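The open day ran from ten until three. I got to the Dravier building at Hellville a bit before eleven and parked on the gravel, as the sealed car park was already full. Sign-in was at a folding table inside the front door. They handed out a visitor sticker and a photocopied floor plan, and the plan had the toilets on the wrong side of the corridor.

The tour groups were capped at 11 people. I waited through one group and went in with the next. We did the store room first, then the cable bench, then the assembly room, where we spent most of our time. 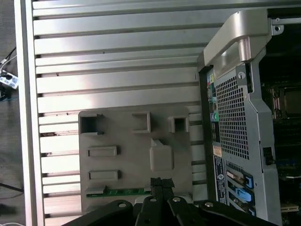

The assembly room is carpeted in dark grey, which I hadn't expected in a workshop. The work goes on at a slotted aluminium table. The slots let them fix things down wherever they like and shift them again later. The metal has a few scuffs and specks on it, as you'd expect of a bench that gets used.

What they fix to it are flat grey boards with raised holders. Our guide called them Cha boards, after the series name. Each board has a set of openings and slots in different shapes, and the job is to put the right part in the right place. One has square and rectangular openings across the top with a pair of horizontal slots underneath. A strip of green circuit board was showing along the bottom edge of that one. A computer workstation stands close by, back to the room, with a big curved carrying handle on top. I have an older tower at home with no handle at all and would like one.

We were told there are 46 board layouts in the Cha series and that 33 of them are in regular use. The rest are kept on a shelf in the store room in labelled sleeves. Somebody asked whether the labels matched the floor plan and got a laugh.

The second board we looked at had slots for thin plates. These are fiddly. A plate has to go in upright, and seen from the edge there's hardly anything of it, just a light yellowish-tan line.

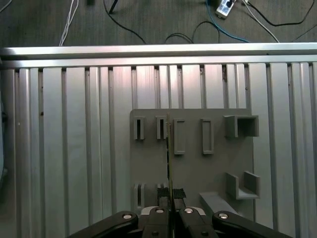
I asked how long it takes a new starter to get used to the boards. The answer was that most people are fine with the larger holders on the first morning and need a week or so for the narrow slots. Training starts again in January. They take bookings at the front desk, and there was a clipboard out for it on the day.

The floor has a lot of cables on it past the table. I kept to the near side, and so did most of the group. If they run tours through there again I'd suggest covers or a taped walkway, especially with kids coming through.

After the assembly room we went back along the corridor to the lunch room. Vonderico had put on the catering: sandwiches, a fruit tray, and an urn of tea that was stewed by the time our group reached it. The egg sandwiches went first. There was a display board on the wall with the history of the site, mostly photos of the old loading dock and a letter about the roof.

The sign-in sheet had passed 288 names when I left at roughly half past one. Parking had eased off by then.

For anyone going next time: wear flat shoes, go early, and ask to see the store room shelves properly, as our group was moved through there too quickly. Entry was free. The side door is the one with the ramp.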